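Ploltport, May, evening

Barometer steady since the morning reading. Wind light from the south-west, dropping after four. Relative humidity in the back bedroom 61 per cent at breakfast and 58 at tea, so the wall is still giving up water, though slower than in April.

Stripped the last of the chimney breast today. Two layers of paper, the lower one painted over at least once with something oil-based that the steamer would not touch until it had been scored. Scored it on the diagonal at finger-width spacing. After that each pass of the plate took eight minutes to release a strip, against three for the upper layer. The lining paper under both came away dry in the scraper and left most of its paste behind.

Washed down with hot water and sugar soap, rinsed twice. The plaster is lime up to the picture rail and gypsum above it, with the join feathered out badly by whoever did the ceiling. There is a hollow patch left of the flue, the size of a dinner plate. It gives a dull note when knocked but does not move under the thumb. Will leave it and size over.

Ordered the paper from Corkness. The pattern is Gorno in the blue, small sprig, half-drop repeat. I had been between this and the Palacios stripe since the winter, but a stripe needs plumb corners and the room has none. The north corner runs out by 8 mm from skirting to rail. A sprig will absorb that if the lengths are hung from the window outwards and the mismatch is lost behind the door. 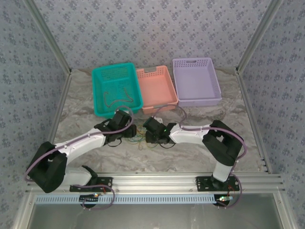 Quantities. The perimeter less the window and door gives 21 drops. A roll yields four drops at this height before the repeat is allowed for and three after it, so seven rolls, plus one for the chimney breast returns. Ordered eight, all to be from one batch. The price was 238 with carriage, which is more than the first quotation, the difference being the carriage. Delivery in about 3 weeks. The shop would not commit to a date.

Paste: the supplier's sheet says to paste the wall. The previous owner's sheet, found in the airing cupboard with the offcuts, says paste the paper and soak for eight minutes. I have had trouble with pasted paper stretching across its width on a cold wall and then opening at the seams when the heating came on, so will follow the new sheet and do a trial length in the alcove first.

Size goes on tomorrow if the humidity is under 60 at breakfast. One coat thin, leave overnight, second coat only if the gypsum above the rail still drinks. Bought a new seven-inch brush for it. The old one had gone stiff at the heel and was shedding.

The skirting needs doing before the paper and I have been putting it off. There is a run of 200 mm by the radiator where the timber has gone soft on the lower edge. Probed it with the bradawl and it went in to the depth of the ferrule. Will cut out and let in a piece – there is enough left over from the landing, same section. The radiator valve has been weeping at the gland, and that may be the cause. Nipped it up a quarter turn and put a dry tissue under it. Tissue dry at nine.

Knees bad after the steamer. Ate late. Filled four sacks with stripped paper and they are in the porch, as the car is full of the old carpet and the tip closes at five.

To do: blades for the scraper, 120 grit, a plumb bob to replace the one lost down the flue, and ring Corkness about the batch number.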